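The safety binder at our Fallitz plant runs to 300 pages, and 2 of them concern doors. The rest is about what happens if a robot arm hits you, which everyone agrees is bad.

I bring this up after a May spent reading the Bermúdez guidelines for household manipulation, a document with 29 definitions of "contact" and not one of "open." Is a cabinet open when the latch lets go? When the door has swung far enough to get a plate out? Two labs can report the same success rate and mean two different cupboards.

My modest proposal is that anyone publishing a door result should say how far the door had to move, who picked that number, and whether they picked it before or after seeing the results. Berov did this last year for 3199 simulated trials. Its score dropped, and a rival's brochure was kind enough to mention it.

I would also like the rule to cover letting go. A robot that opens a cabinet and then hangs on to the handle like a nervous party guest has done half a job, and we keep giving it full marks. 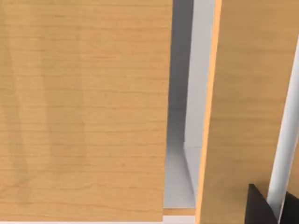 Should a simulated door test count toward a safety rating?
Only as a first screen, with the opening threshold stated and the same test repeated on real hardware.

Related
Who Grades the Graders?
The Birnow Checklist, Two Years On
Against the Demo Video

Contact | Copyright | Back to top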